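工作间记录 七月 星期日

下午三点多才坐下来写，上午全耗在那批从Sterkau拿回来的红外相机外壳上了，手上现在还有股胶味。先把正事记了，再发牢骚。

接上次那条：17号机位的外壳又裂了。还是下面那个角，锁扣旁边，裂缝从螺丝孔往外走，跟上回几乎一个走法。我原来一口咬定是鬣狗啃的，因为外面确实有牙印，很深，两两成对，看着挺唬人。可是这回把壳子洗干净放灯下一看，牙印在外侧，裂缝是从里面起的，里面的口子比外面宽。所以鬣狗顶多算补了一口！真正的毛病八成在锁扣，扣得太紧，中午壳子晒得发烫，夜里一凉，那个角天天被拽。我把以前写的“鬣狗”都划掉了，旁边打了问号，没擦，留着给自己看。

卡里的东西倒是好看。前面一大段全是草在晃（又是草，谁去换卡谁顺手把前面那撮草割一下行不行，我在门上贴过条子了），后面来了一群狒狒，有一只把整张脸贴上来，镜头里就剩一个鼻孔。然后是鬣狗，先闻，再舔，舔了好久，最后才下嘴。我反复看了几遍，它下嘴之前画面就已经歪了，壳子应该是早松了。还有一段是夜里的豪猪，从画面右边走进来，抖了一身刺，又原路退回去，跟忘了拿钥匙似的，我笑了半天。大象那段也在，是一头母象带小象，离得很近，没碰机器，走过去了。放映室那边的人想要这段，我说先等我把时间戳校好。

时间戳的事也得记。这台机器的钟快了37分钟。我对过两次，第一次以为自己看错了。换电池的时候钟会停一下，再走起来就不对，这个老毛病大家都知道，可快这么多我没见过，一般是慢。猜测是上次换卡的人手动调过，没往本子上写。拜托，调了钟就写一笔，哪怕写在手背上回来再抄也行。现在那一整段录像的时间都得往回挪，可我又说不准是从哪天开始偏的，只能拿日落去对。试了一下：找天刚黑、机器从彩色切到红外的那一帧，跟日落表比。阴天会早切，所以只挑晴天的。弄了几天的，偏差都差不多，那就先当它从换卡起一直是这个数，文件名后面加了个“校”字，原始文件没动，放在原来的夹子里。

锁扣的改法，想了三种，两种已经死了。

一种是垫橡胶圈。垫上去手感很好，合盖的时候“噗”的一声，特别满足。然后我把壳子放冷冻箱里过了一夜，早上拿出来再放窗台晒，到中午橡胶圈从缝里挤出来一截，像舌头。要是真装到野外，狒狒一眼就看见，一拽就走。死。

第二种是换金属搭扣，从Karamanlidis那家店订的，他们寄东西很快，就是每次都塞一大堆揉皱的纸。搭扣本身没毛病，结实，问题是响。扣上的时候“咔”一下很脆，风大的时候搭片还会自己抖，我在院子里挂了一晚，隔着窗户都听得见。这种响声对鬣狗来说等于开饭铃。也试过在搭片下面贴一条布胶带，不响了，可是胶带第二天就翘边，沾了一圈蚂蚁。先放抽屉里，也许用在工具箱上，那个工具箱的扣子早就不行了。

第三种是现在这个：原来的塑料锁扣不动，只把旁边的螺丝孔扩大一点，让它有余地，孔里灌一点软的密封膏。用的是Lanudley那管灰的，剩下半管，嘴已经干了，我从屁股后面剪开挤的（所以满手都是）。灌完用牙签抹平，合盖，不拧死，拧到有点阻力就停。“有点阻力”这话等于没写，我知道，可扭力螺丝刀被借走了，还没还。借走的人看到这行请自觉。

膏子干得比我想的慢。上午灌的，吃完饭去按还是软，留了个指印，气得我又抹了一遍。天太潮了。本来想放炉子边上，想想还是算了，去年就那样烤歪过一个盖子，现在还挂在门后面当反面教材。

另外试了一下给外壳涂辣椒膏防啃。这个主意是从Pasham那边的护林站听来的，他们拿它抹栅栏柱子。我自己调的，辣椒粉加凡士林，调的时候没戴手套，后来揉了眼睛，细节不写了。抹在一块废壳子上，放到厨房后面那条小路，那里晚上常有麝猫和不知道谁家的狗。第二天早上去看，膏子没了，壳子光溜溜的，旁边一串麝猫的脚印，看样子吃得挺开心。我还特意绕着看了一圈，没发现它中途后悔的迹象。凡士林大概太香了。换成蜂蜡再试一次，不行就放弃。

再说安装高度。以前我们统一装在大腿高，理由是拍中型猫科最合适，可在象道边上这个高度特别倒霉，正好是小象鼻子爱探的地方。我想把象道上的几台往上挪，挪到举手够得着，镜头往下压一点。坏处是拍豪猪和蜜獾会只剩个背，而且往下压以后，前面地上只要有片反光的叶子，夜里就白成一团。折中办法是高低各装一台对着拍，费电池，也费人。先在河湾那棵无花果树上试，那里本来就有两根绑带。绑带别绷太紧，树皮会勒出印子，巡护的人说过我们一回，说得对。

还有气味。这回我拿酒精把壳子全擦了，擦完自己闻不出什么，可是狒狒那段让我觉得它们就是冲着气味来的，上来就闻锁扣那个角，那里正好是人手每次都要捏的地方。所以以后换卡戴手套，手套别跟午饭放一个袋子里。我上次就是放一个袋子里的，花生酱三明治。可能鬣狗那件事我也有份。
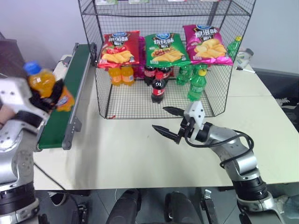 外壳灌完膏得平放晾着，这一步现在全靠窗台，窗台又窄又斜，昨天就滑下来一个，摔在水桶里，膏子里进了水，重来。盖子和底壳还得分开晾，我的做法是拿书垫着，结果那本鸟类图鉴封底粘了一圈灰膏。真想弄个照片里那样的黑色线架，上下都透气，底面也能吹到风，往桌子靠里的地方一放，前面还能腾出来干活。进货单上我已经写了“线架，黑的”，颜色无所谓，写黑的是因为黑的不显脏。别买实心层板的，实心的底下照样不干。到货之前先拿烤面包用的晾架凑合，厨房那边我还没去说。

电池也顺手测了。这批充电的掉得厉害，放在抽屉里没动，过几天拿出来就亏一截，白天看不出来，夜里红外灯一亮机器就重启，录像断成一小段一小段的，豹子走到一半就没了！我一开始以为是卡的问题，换了卡还断，换了一次性电池就好了。决定：远的机位一律用一次性的，近的用充电的，每节上面用油性笔写日期。别写在负极那头，弹簧会蹭掉。旧的统一扔绿桶，绿桶满了，谁进城谁带走。

卡的事：有几张卡格式化以后机器不认，电脑认。放到最老的那台机器里格式化一遍，再拿回来，就都认了。原理不懂，先这么干。那台老机器的快门已经坏了，原来打算拆件，现在不能拆，它改行了。我在上面贴了胶布，写着“专管格式化，勿拆”。

下午又把水试做了一遍，就拿那个按第三种办法改好、已经干透的壳子，里面塞一张厨房纸，压在桶底，上面压块砖。压了6小时。捞出来擦干，开盖，纸是干的，只有锁扣那边的纸角有点发皱，摸着不湿，也可能是我塞的时候手上有汗。不敢算过关，明天换一张新纸，戴着手套塞，再压一次。要是还皱，就是锁扣那边还在渗，那就得连密封条一起看了，密封条我怀疑很久了，有一段被压扁了弹不回来。

对了，放映室要的大象那段，我把时间改好以后拷到蓝色硬盘了，在“象道”那个文件夹底下，前面草晃的部分剪掉了，后面小象回头那一下留着。字幕别写“袭击”，人家就是路过。上次那段放给游客看，配的字幕写得跟要出人命似的，前台回头就接到退团的电话，又跑来问我那条路到底安不安全。那条路一直是那样，车停远点，别堵在母象和小象中间，别按喇叭，发动机要关就早关，别等它到跟前再拧钥匙。

没弄完的：

17号机位空着，得先放台备用的过去，备用那台屏幕不亮但是能拍，设置要插电脑改。
扭力螺丝刀要回来。
蜂蜡，问问养蜂的那边有没有碎的，不要新的，贵。
Karamanlidis那边再订一包螺丝，要不锈钢平头的，上次写漏了“平头”，寄来的全是圆头，盖子合不上。
门上那张割草的条子被雨淋花了，重写。
辣椒膏那个碗还没洗，谁也别拿去装沙拉。

明早要是不下雨就去河湾，梯子在车上，绑带在我包里。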